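Print | E-mail

Notebook — glaze bench
14 January 2018

Cikia dark rim glaze, second look

The supplier sheet claims this one is "self-leveling" and won't run off a rim. I have my doubts. Of the 40 test tiles from the last firing, 3 ran onto the shelf, and those were the thickest coats, so maybe the sheet is right if you brush it on like watercolor. Who does that?

Hatice Ağca thinks the kiln is to blame and not the glaze. Her argument is that the top shelf fires hotter. Fine, but the cones on the top shelf looked the same as the cones on the bottom shelf, and I'd want a probe reading before I believe it.

Also not sold on the Gündoğdu clay body. Smooth to throw, yes. The shrinkage figure on the bag does not match what I measured on the bars — close, but not close enough for lids. Batch 197 was the worst. I wrote to Cedico, who sold it to us, and got a brochure back.

Small footed dishes are still the best test shape in my view. A flat tile tells you very little about an edge.
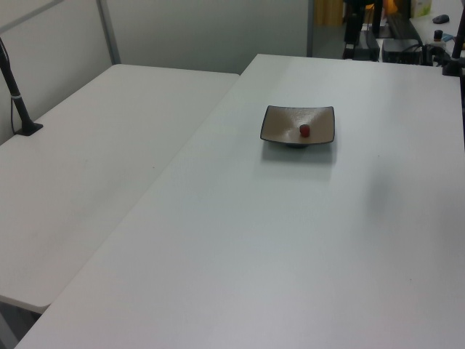

Square dish, tan inside, thin dark gray rim.

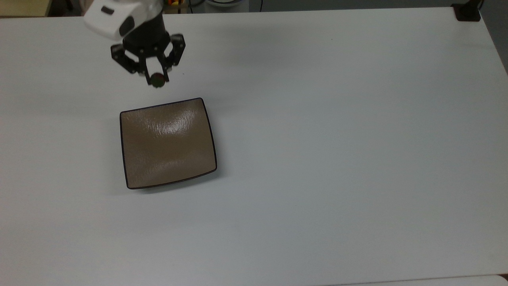 To do

- Repeat the tiles with 2 coats and 3 coats, same shelf, same day.
- Swap shelves on the next firing and see if Hatice's theory holds.
- Weigh the bars before and after drying. Last time I trusted the old numbers.
- Hold off on the Edoton order until the rims are sorted out.

Print | E-mail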